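ok so I've been meaning to do this thread for weeks. how I finally sorted out the block situation in my workshop corner, and why I now have Opinions about bins

background for the new people: I make wooden-block games and puzzles and sell them online. started in August with one little stacking set, and then the holidays happened and I got 200 orders for a thing I'd been making maybe a handful of a week (yes I cried, mostly happy crying)

the set that did it is called Vuvinance. it's a two-color game, you take turns building a wall and you're not allowed to put your color next to itself on a corner. takes five minutes to learn and my whole family cheats at it

anyway!! storage. for months every block I painted went into a cardboard box that a printer came in. then a second cardboard box. then the first box gave out at the bottom while I was carrying it down the stairs and I found blocks behind the washing machine for a week

people kept telling me to buy those stacking plastic drawers. I did buy them. I bought the Grornby ones with the clear fronts, and they look SO good in photos, and then you put painted blocks in them and the drawer sags in the middle and won't close. back they went (the return took 16 days, don't ask)

tried fabric cubes next. fabric cubes are for sweaters. that's all I'll say

so then I started reading about metal bins, the open kind with sloping sides, and fell down a hole for an entire weekend. there's a small place called Triệu that sells secondhand shop fittings and their listings are like poetry to me now. scuffed steel! odd sizes! a whole page of tubs!

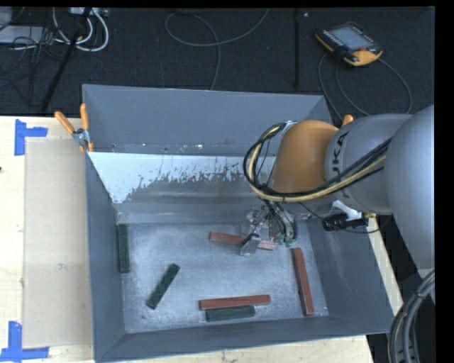
OK so bins, and why sloping sides beat straight ones for anything small and blocky. with straight walls everything jams itself into the corners and you end up scraping your knuckles to get the last few out. a slope gives your hand somewhere to go. it won't save you every time, look at the green one standing flush up against the left wall near the far corner, that's the kind of spot where I always end up using a fingertip and some bad language. but the ones lying out on the floor of the bin you just grab and go. also I have completely made my peace with scratches. a scuffed bottom means you can toss things in without wincing

second opinion: open top or nothing. a lid is a shelf you haven't put stuff on yet. I had one lidded tub and within a day it had a mug, a sanding block, two invoices and the cat on it

third opinion and this is the one people argue with me about: keep your colors MIXED. I know. I know!! I used to sort everything, reds here, greens there, very satisfying, very pretty. but every Vuvinance set needs both colors, so sorting meant walking back and forth between two tubs all evening. with one bin I pull out what I need from the same place and my feet hurt less

the exception is anything with fresh paint. fresh paint gets its own rack and stays there overnight, two nights if it's humid. dark green especially, I don't know what it is about that green but it stays tacky forever and it will pick up every bit of dust in the room

someone asked last time what I seal with. it's a water-based clear coat called Rater, satin, two thin coats with a light sand between. the gloss looks nice for a minute but the blocks slide off each other and your wall falls down, which my nephew thought was the best version of the game

size matters too. I measured nothing the first time and got a tub so deep I had to fold myself in half to reach the bottom. my back was not happy. go shallow and wide! you want to see the bottom when you're running low so you know it's time to cut more

and put it on a table. please. I had mine on the floor all winter because I thought it was too heavy for the bench and it was completely fine on the bench. I lost months of my life to crouching

noise warning though, if you live with other people. dropping a wooden block into a metal bin at 11pm is a LOUD thing to do. I put a folded towel in the bottom after dinner and take it out again in the morning. marriage saved

a few of you wanted to know how many blocks I've made since I started and I went back through my notebook, it's 1,064, which made me sit down for a minute. no wonder the printer box gave up

next on the list is a proper label for the rack so I stop poking things to see if they're dry (there are fingerprints on so many of my own blocks at home, it's a crime scene)

if you have a bin you love tell me about it, I mean it, I want dimensions. and if anyone's figured out how to get dark green paint to dry in one night my replies are open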